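# The Bondale baby box, sorted at last

Some 30 years of hand-me-downs have passed through the flat above Liu's, and last October we set out to sort the lot. Ching-wen Poon brought the boxes. I brought opinions about folding, which were noted and ignored.

**The hall, 5 o'clock.** Everything went into piles by size, then by colour, then by who was tired of bending down. The pile for Lotside nursery won by a good margin.

**The big coats.** Six of them, all with one mitten on a string. The other mittens live in Nukness now, with my sister, who denies it.

**Blankets.** Ching-wen folds in thirds. I fold in halves and then sit on it. Both methods got the lid shut – hers stayed shut.

**The odds and ends.** Small white things crumple the moment you let go of them, and small black things head for the corner. Care labels are printed for people with younger eyes than mine.

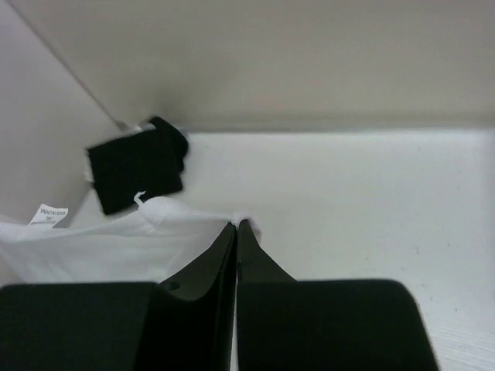
**What do you do when the size on a label is too faint to read?**
Lay the garment flat on top of one whose size you do know and match the shoulders. If it falls between two sizes, put it with the larger.

**The final tally.** 177 pieces, written on the lid in pencil. Ching-wen has asked that I don't open it to check.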